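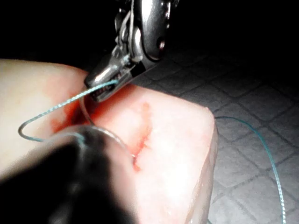 Tissue block with incision, needle driver and curved needle. Sarnedus suture bench.

Call for participants: suturing practice study

Sarnedus is looking for 33 people to take part in a study of suture placement on soft tissue blocks. Sessions are held at the Kavden building, second floor, in July.

Task
Each participant closes a series of straight incisions with a curved needle. Bite depth, stitch spacing and time per stitch are recorded. One session lasts 200 minutes, breaks included. Two sessions are required, at least five days apart.

Requirements
Surgical or veterinary trainees, or scrub staff with basic suturing experience. Normal or corrected vision. No hand or wrist injury in the past six months. Left-handed applicants are welcome.

Payment
325 euros after the second session. Travel is refunded against receipts. No partial payment for a single session.

How to apply
Send a one-page resume and a list of dates you cannot attend to Etelka Bognár, study office, by 7 June 2026. Questions about the task go to Hafiz Chong at the same office.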